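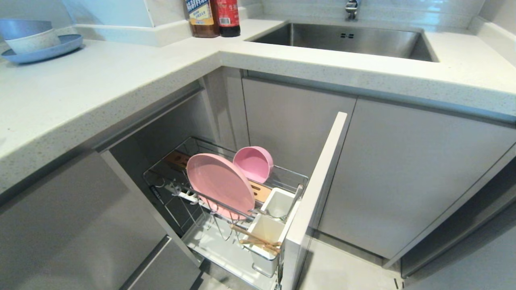
Page last changed: December, 221 words shorter than the old version

How to clean the seam around an undermount sink

The seam is the thin line of silicone where the stone meets the steel. In my kitchen it became brown after one winter, and I tried many wrong things before I found a method that I still use.

You need baking soda, an old soft toothbrush, dish soap and two cloths. I buy the soda from Briva in the 1,000 gram bag, but any kind will do. Do not use vinegar if your counter is marble or limestone. It leaves dull spots, and they do not wash out.

First, dry the seam well with a cloth. Mix three spoons of soda with one spoon of water, until you have a paste that does not run. Press it along the seam with your finger and leave it for 20 minutes.

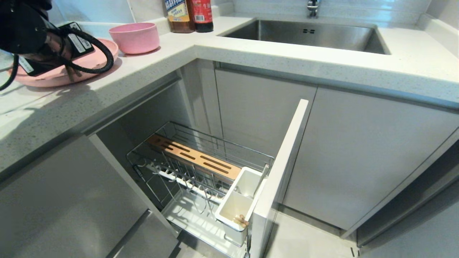 Then brush in short moves along the line, never across it - the brush can lift the edge of the silicone. In the corners I hold the brush almost straight up. Wipe the paste away, wash with soap, and dry again.

If the brown color stays, it is probably inside the silicone and brushing more will not help. In this case the seam must be cut out and made new. I wrote about this on a separate page, with the Selstead knife that I use for it.

I repeat the cleaning once a month. Between, I only dry the seam in the evening after the dishes.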